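Notes for the talk, block-sorting cell, setup and upkeep. Tineke does the first half, I take over at the gripper. Slides are thin, so most of it is in here.

START

Say hello, say who we are. Tineke Declercq, me (Duangjai Khamphan). We look after the Tamov cell. Did not design it. We keep it running, different job.

Don't do the history. Last time the history ate half the slot.

What people want to know: how do you set it up so it still works in April when you set it up in winter. Short answer, you don't, you keep going back to it. Long answer is the talk.

TABLE FIRST

Everyone starts with the arm. Start with the table. If the table moves, everything you taught the arm is wrong and you'll blame the arm.

Level it both ways. Bolt the feet. Lean on the corner, hard, watch the bubble. We had one foot on a floor seam for weeks and chased it as a calibration problem. (Pause here, someone always groans.)

Wipe the top before every run. Splinters, grit, whatever comes off the blocks. A sliver under a block tips it, and then the pick is off at the top edge even though the numbers look fine.

Wood blocks on purpose, they aren't perfect. Different sizes, rough corners, stains. Clean plastic cubes made us look good and told us nothing.

HOME POSITION

Arm goes to home, power down, power up, home again. Check against the pin. If it misses the pin twice, stop. Don't fix it in software. Tineke has the story about the offset file, let her tell it, keep it short!!

Base joint swings up to 180 degrees from the park side in our layout. Cable has to survive that. So the slack gets set at the far end of the swing and not at park, where it always looks great.

CABLES

Biggest cause of downtime, by a mile. More than the gripper, more than the controller.

Move one joint at a time, slowly, hand on the stop. Look for the cable pulling tight or rubbing on a joint housing. Then do the combined moves, wrist and elbow together. That's where it snags.

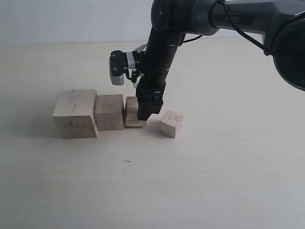 Tape is fine for finding the right spot. Tape is not fine for a month. It creeps when it gets warm, the adhesive goes to goo and then the cable slides through. Our rule now: tape for a day, then a proper clip or a Floster strap. We break this rule. Say so.

Date on the tape if it stays. Marker, not pen.

Ask the room: who has tape on their robot right now. Wait for hands.

GRIPPER (me from here)

Take it off every 400 cycles. Sounds like a lot of work, takes a coffee. Look at the tips, look at the screws. Paint line across each screw head onto the body, if the line is broken teh screw moved. Cheapest sensor we own.

Closing force: set it on the smallest block, then test on the biggest. We did it the other way for ages. Big block held nicely, small one spun out of the fingers and went on the floor.

Clearance between neighbors. Blocks set right up against each other are the hard case, finger has to get in beside the block without shoving the one next to it. If the row shifts when the gripper comes down, your approach is tilted. Back off, re-teach the approach point, leave the pick point alone.

Rotated block same thing. Let the wrist turn first, up high, then go down. Never both together near the table.

Also wood dust in the finger slides. Dry brush. No oil, we tried oil, made paste.

WRIST MOUNT

Anything you hang on the wrist changes the weight. Update the payload value. Every time. Even for a bracket. The arm sags a little otherwise and you get picks that drift low.

Tiny screws on small brackets back out from vibration. Drop of the weak threadlocker. Weak! The strong stuff cost us a bracket and most of an afternoon.

Check the whole wrist for play with power off. Hold and wiggle. You can feel it before you can measure it.

THE LOG

Paper notebook, tied to the stand. Ouellet wanted it on the shared drive, we tried, people stopped writing things down. Back to paper.

What goes in: date, who, what you touched, what you saw after. More than 40 entries now that just say "retaped cable," which is how we finally recieved money for the clips.

Show the page from March 1, 2018. First day with all 4 checks done in order: table, home, cables, gripper. It's a boring page. Leave it up a bit.

IF TIME

Spare parts list, what we keep on the shelf and what we order. Jandatow cell uses the same finger tips, we share a box.

Controller fan filter. Change it. Skip if we're running late, it's on the handout.

QUESTIONS

Probably: how long does the full check take. Depends who does it, first time most of a morning.
Probably: can you skip the re-home. No.
Camera calibration questions go to Tineke.

Get the notebook back from the front table before leaving.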